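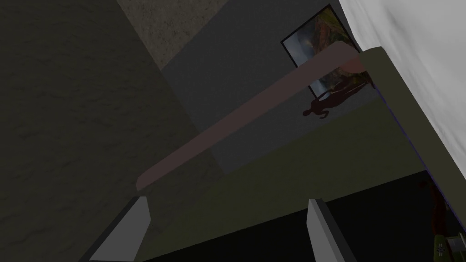

What is in this dataset?

It holds wrist-camera frames from simulated runs of a small two-finger gripper, together with the joint readings and gripper commands that go with each frame, all put together at home as practice material before letting the real arm near anything breakable.

Wan Gripper Sim Set, data card
Last edited Saturday, September 10, 2022

Background

Wan is the arm I have been building on a bench in the Molside shared workshop, evenings mostly, with printed parts and a good deal of patience from the people at the next bench. The real thing spends a lot of its life in pieces (the elbow came apart again in March), so I started a simulated version to keep me busy while glue dried and replacement bearings were in the mail. The simulated one grew rooms and furniture and pictures on the walls, and before long I was spending more evenings with it than with the hardware!

The rooms are deliberately a bit of a jumble. Wall textures, furniture colors and the lights get shuffled between episodes, and some rooms come out quite dim. I kept those. Molside has one good window and it isn't near my bench, so a model that only works in bright light wouldn't be much use to me.

What you get

Episodes: 1610
Training split: 1000 episodes, with the remainder kept for testing
Gripper: parallel, 2 fingers, plain light gray
Camera: fixed to the wrist, looking out past the fingertips
Images: rendered color only, no depth

Each episode sits in its own folder with the frames, a plain text table of joint angles, and a short note saying which room was loaded. The table has one row per frame, in the same order as the frames, and the gripper command is the last column. Zero is closed and one is fully open. I had that the other way round in the first release, so if you downloaded the set early, please fetch it again.

Getting started

Unpack the archive somewhere with plenty of space, open the settings file, and change the data path to match. Then run the viewer script on a single episode before you try anything bigger. It plays the frames next to the joint readings, and a mismatch is much easier to spot there than after a night of training. Stop any episode after 60 frames if you just want a quick look; there is a setting for it near the top of the file.

Things to watch for

The camera often gets close to furniture, and then large flat surfaces take up most of the view. Pictures on the walls can turn up at steep angles, too. Shadows can be dark and sharply shaped, and my first model was much too interested in them. Shuffling the lights more helped some, though I wouldn't call it cured.

Contact between the fingers and thin objects is the weakest part of the simulation. Things slide when they ought to stick. If you are training for grasping, treat the contact moments with suspicion and lean on the approach instead.

The finger model matches the Plastano version of the printed parts. The newer Wiltitz fingers are slimmer at the tip, and I haven't redone the set for them yet.

Use and sharing

Take it, change it, teach with it, share it with your own workshop. A mention of Wan in your notes would be lovely. If you find a folder where the table and frames don't line up, open an issue with the episode number and I'll have a look the next evening I'm at the bench.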